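[자동화 소식] 소형 그리퍼 키트 Sevo, 빌려서 써 본 얘기

이번 호는 좀 급하게 씁니다. 마감이 오늘 오후 4시인데 원고를 점심 먹고 열었어요. 양해 부탁.

지난 호 끝에 잠깐 예고했던 Skumico의 Sevo 키트. 평행 그리퍼 하나, 손목 브래킷, 손목 카메라, 제어 보드, 케이블 묶음까지 한 상자로 오는 물건입니다. 팔은 별도. 이미 팔이 있는 곳에서 손만 바꿔 달라는 얘기죠. 대여는 Groldale에서 했고, 보증금 걸고 3주. 구매할지 말지는 아직 결정 안 났습니다.

먼저 설치. 설명서는 얇습니다. 너무 얇음. 브래킷 방향 그림이 하나뿐인데 그게 왼쪽용인지 오른쪽용인지 안 써 있어요. 거꾸로 달았다가 다시 풀었습니다. 볼트 규격표는 맨 뒷장에 있으니 거기부터 보세요. 앞장부터 읽으면 저처럼 공구함을 여러번 왔다 갔다 합니다. 케이블은 넉넉한 편이고, 손목 쪽 커넥터가 꺾여 나오는 건 마음에 들었음. 팔을 접을 때 안 걸려요.

소프트웨어는 반반. 설치 자체는 금방 끝나는데 첫 실행 때 펌웨어를 올리라고 합니다. 올리고 나면 재부팅 2번. 왜 두 번인지는 문서에 없습니다. Groldale 쪽에 물어보니 원래 그렇다고만. 예제 코드는 괜찮아요. 열기, 닫기, 힘 제한, 위치 읽기. 필요한 건 다 있고 주석도 읽을 만합니다. 한글 문서는 아직 없고 영어판만.

이제 잡는 얘기. 저희가 제일 궁금했던 건 말랑한 물건이었습니다. 딱딱한 블록이야 어느 그리퍼든 잡죠. 말랑한 건 힘을 조금만 잘못 줘도 찌그러지거나, 손가락이 옆구리를 밀어서 자리가 틀어집니다. 그래서 주방에서 쓰는 부드러운 것들 위주로 돌렸어요. 스펀지, 행주, 종이 냅킨 뭉치.
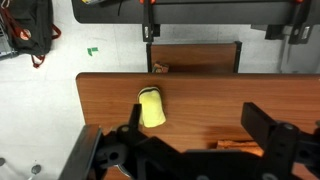 손목 카메라 화면. 나뭇결 상판 위 노란 스펀지, 왼쪽 손가락이 옆면에 바짝 붙은 상태. (Sevo 그리퍼)

손목 카메라 위치는 잘 잡은 것 같습니다. 두 손가락이 같이 들어오고 그 사이에 물건이 보여요. 단점도 분명한데, 아래쪽을 그리퍼 몸통이 꽤 먹습니다. 바로 밑에 뭐가 있으면 가려져요. 게다가 그리퍼 그림자가 상판에 떨어져서 물건 주변이 어두워집니다. 조명 하나로 버티는 작업대면 신경 쓰일 부분. 저희는 옆에서 등을 하나 더 비추는 걸로 해결봤고, 노출은 자동 말고 고정으로 두는 게 나았습니다. 자동으로 두면 손이 움직일 때마다 밝기가 출렁출렁.

카메라가 멀리까지 보는 것도 장점이자 단점입니다. 작업대 너머 바닥이랑 거기 놓인 배낭까지 들어와요. 물체 인식 돌리실 분들은 관심 영역을 먼저 잘라 두고 시작하세요. 메뉴에 있긴 한데 깊숙이 숨어 있습니다. 설정 > 카메라 > 고급 > 영역. 저는 한참 찾았네요.

힘 설정 메모. 화면에서 0부터 100까지 숫자로 넣게 되어 있습니다. 단위는 없어요. 뉴턴도 아니고 그냥 숫자. 이건 좀 아쉽습니다. 80으로 놓고 스펀지를 잡으니 가운데가 쑥 들어가서 놓을 때 모양이 흐트러졌고, 그 아래로 내려 가면서 맞추는 식으로 했습니다. 행주는 오히려 세게 잡아야 안 흘러내립니다. 물건마다 프로필을 저장할 수 있으니 귀찮아도 꼭 저장. 저장 안 하고 전원 내리면 기본값으로 돌아갑니다. 네, 당해 봤습니다.

접근 동작도 손을 좀 봐야 했어요. 예제는 물건이 손가락 사이 정중앙에 온다고 가정하고 닫습니다. 한쪽으로 치우치면 가까운 손가락이 먼저 닿고 물건을 밀어요. 가벼운 물건은 밀리면서 가운데로 오기도 하지만, 세워 둔 건 넘어갑니다. 닫기 전에 살짝 옆으로 옮겨서 중심을 맞추는 단계를 하나 넣었더니 훨씬 나아짐. 스무 줄도 안 되는 코드라 원하시는 분은 편집부로 메일 주세요. 정리해서 보내드릴게요 (정리가 되면요).

소음은 조용한 편. 닫힐 때 짧게 윙 하고 끝. 사무실 한쪽에 두고 써도 될 정도입니다. 발열은 따로 재지 않았고, 오래 돌린 날에도 경고는 한 번도 안 떴어요.

손가락 패드는 기본으로 끼워 준 것 말고 부드러운 패드가 옵션으로 있습니다. Latuheru라는 이름으로 따로 파는 세트인데, 이번 대여에는 안 들어 있어서 못 써봤어요. 말랑한 물건이 주력이면 이쪽을 같이 문의하는게 맞을 것 같습니다. 다음에 구하면 따로 적겠습니다. 참고로 패드 교체는 손가락마다 볼트를 풀어야 되고, 원터치 아닙니다. 하루에 여러 번 갈아 끼우는 작업이면 답답할 듯.

가격. Groldale 견적 기준으로 본체 키트가 2,550달러. 배송비랑 부가세 별도. Latuheru 패드는 견적에 안 넣었습니다. 대여료는 기간에 따라 다르고, 나중에 구매하면 첫 달치를 빼 준다고 합니다. 계약서에 써 달라고 하세요. 저희는 말로만 들었다가 나중에 다시 메일로 받았습니다.

누구한테 맞나. 이미 팔이 있고 작은 물건 위주로 집고 놓기를 시험해 보려는 팀, 수업이나 시연용으로 손목 카메라까지 한 번에 필요한 곳. 이런 데는 괜찮습니다. 반대로 생산 라인에 바로 넣을 생각이면 글쎄요. 힘 단위가 없는 것부터 걸립니다. 품질 문서 쓰실 때 곤란해져요. 무거운 것도 비추. 공구통을 들어 보려다 손목에서 소리가 나길래 바로 내려놨습니다.

좋았던 점: 한 상자 구성, 꺾인 커넥터, 읽을 만한 예제, 조용함.
아쉬운 점: 얇은 설명서, 단위 없는 힘 값, 카메라 아래쪽 가림, 프로필 자동저장 없음.

대여 문의는 Groldale 홈페이지의 장비 대여 메뉴에서 하시면 되고요. 1월 중에는 대여 장비가 점검에 들어간다니 그 앞뒤로 잡으시길. 키트를 저희 쪽에서 구경하고 싶은 분은 반납 전까지 오후에 오시면 됩니다. 오기 전에 메일 한 통만. 작업대가 하나뿐이라 겹치면 기다리셔야 해요.

지난 호 정정 하나. Sevo가 팔까지 포함된 세트라고 썼는데 틀렸습니다. 손만 옵니다. 팔 없음. 죄송합니다.

다음 호에는 케이블 정리용 체인이랑 비상정지 버튼 비교를 실을 예정입니다. 써 보신 제품 있으면 짧게라도 보내 주세요. 두세 줄도 좋습니다.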